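Notes from the Nekadgate Kitchen Shelf
By the newsletter desk | April

The great plate cull

Sooner or later every household finds out how many plates it owns, usually at the moment a cupboard door stops closing. Ours gave up in the last week of winter. I had gone in for a cereal bowl and came out holding a gravy boat I have no memory of meeting.

We own enough dinnerware to host a wedding and enough matching dinnerware to host a cat. The good set came from Van Rooij, the old shop on the hill at Flisodgate, and it was a set of 6 until a moving company got involved. The rest drifted in the way plates do. Potlucks are the main source. You go out with one dish and come home with another, and after a month it would be rude to bring it up.

So I made rules. Anything chipped goes. Anything that won't fit in the dishwasher goes, unless it belonged to a grandmother, in which case it moves to the high shelf and is admired from below. Anything that holds exactly one olive goes twice.

The rules lasted until lunch. The chipped ones turned out to be the ones we like, and the ones in perfect shape were in perfect shape for a reason – we can't stand them. I put three of those in a box by the front door, where they have been living comfortably ever since.

Color is where people get into real trouble. White is safe, and a table set in white looks like you are expecting a dentist. Orange is a commitment. It flatters soup, bread and nearly anything fried, and it does nothing at all for salmon.
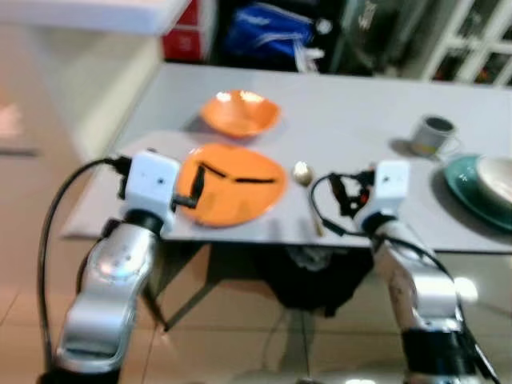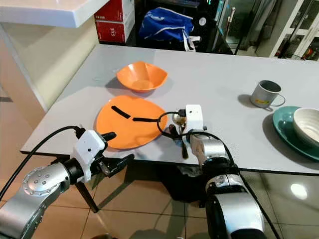
If you are thinning out your own shelves this spring, the Jarkevach swap table is back in the hall lobby from 9 in the morning. Bring clean dishes, wrapped in newspaper, and please take the newspaper home again. Lids should arrive with the thing they are the lid of. Last year's orphans filled more than 30 bags, and a few of them are still behind the piano.

Mugs are not being accepted. We have discussed mugs. Try your workplace, which already has too many and won't notice.

I plan to drop off my box early and leave without looking at the table. My family has placed bets on the gravy boat coming back with a friend.

Last updated: April
Contact the newsletter desk | © Nekadgate Kitchen Shelf | Back to top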